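Downsizing the house, month five

I started clearing out the house in February, and I said I would write down what worked. Most of my notes so far have been about paperwork, so this post is about everything else.

The move is to a two-bedroom flat in Plutstead. The house has four bedrooms, an attic and a garage. I measured the closets at the new place twice and got the same answer both times. There is one proper closet, and it is 132 centimeters wide. Everything I own that hangs up has to fit in there or on a rail in the bedroom.

I did clothes first. I had read that you should take every piece out and pile it on the bed, and I tried that on a Saturday and had to sleep in the spare room. After that I did one type of thing at a time. Coats one evening, shirts the next. I asked whether I had worn it since last summer. If the answer was no, it went in the bag. I kept two coats and one suit. The suit is for funerals, mostly. 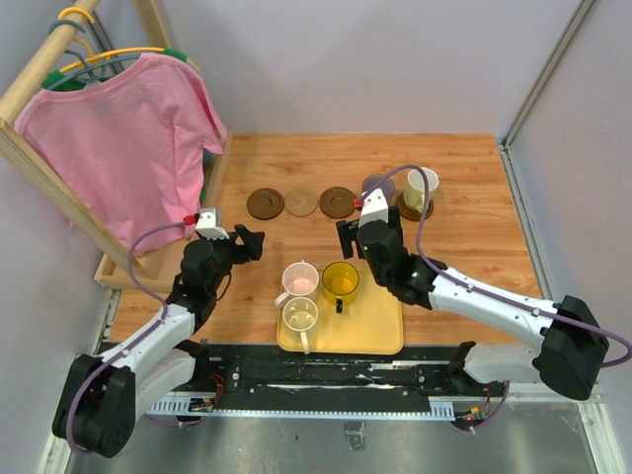 Pink short-sleeved shirt on a wooden rack.

Short sleeves were harder than coats. They take up so little room that it is easy to keep them all. I ended up setting a limit of 19 tops for warm weather and stopping there. My sister thinks that is still too many.

The charity shop on Nyarko Street takes clothes on weekday mornings only. They will not take pillows, electric blankets or anything with a broken zipper. Call before you drive over, as they stop accepting bags when the back room is full. I drove over with a full trunk and drove home again with a full trunk.

Books went faster than I expected. I sold one box and gave away the rest. The buyer wanted cookbooks and local history and nothing else. Paperbacks are worth almost nothing now. I kept one shelf, plus my father's atlas, which doesn't fit on the shelf and will have to lie flat on top of something.

Then the kitchen. I thought I had a small kitchen. I had three graters and a fondue set still taped shut. My rule here was different from the one for clothes, because you can go a year without using a roasting pan and still want it at Christmas. So I packed a box with the things I wasn't sure of, wrote the date on the lid and put it in the garage. If I had to go out and get something from it, that thing could come back in.
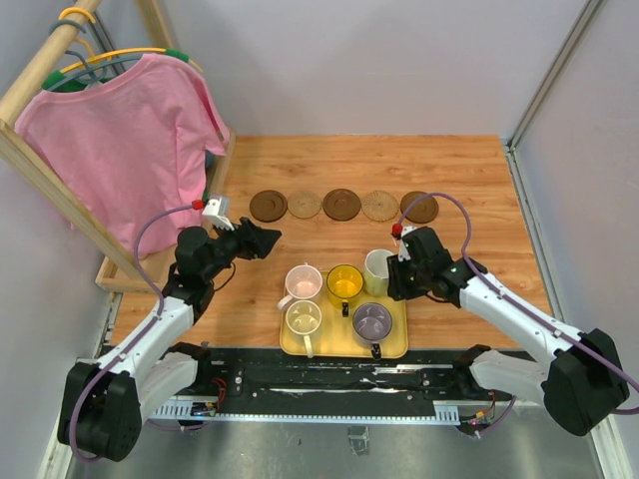 Comfort Boateng, who lives across the road and moved her mother last year, told me to pack the kitchen last and to leave out only what two people would use in a week. That was good advice, and I wish I had asked her before I wrapped all the bowls. I ate cereal out of a measuring jug for several days.

She also told me to get the big furniture listed early. The dining table took 7 weeks to sell. People write to ask if it is still available, you say yes, and you never hear from them again. In the end it went to a couple from Dundo Road who brought their own van and were done in ten minutes.

Mugs I did not put a number on. They get used every day and they break on their own schedule. I did take out the ones that came free with something, and any with a chip where your mouth goes. 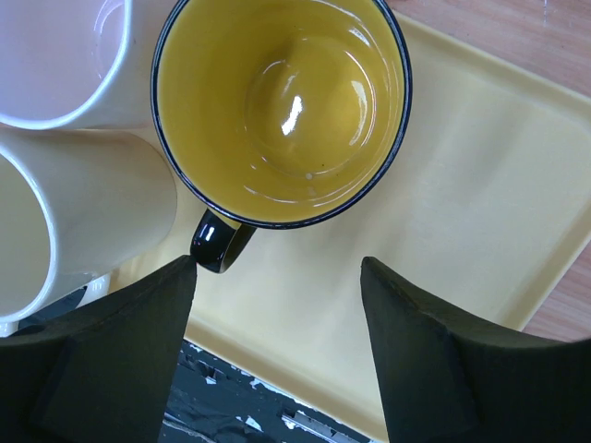
Yellow inside, with a thin black rim.

What's left is the attic and the garage. The attic is mostly Christmas things and suitcases with other suitcases inside them. The garage is paint. You can't put paint in the regular trash here, and the drop-off site wants the lids on and the cans upright. Some of my lids are rusted shut, so at least those are on.

I have booked Jarkik for the move itself. They charge by the half day, and stairs are extra. The next post will be about the attic, once I've found the ladder.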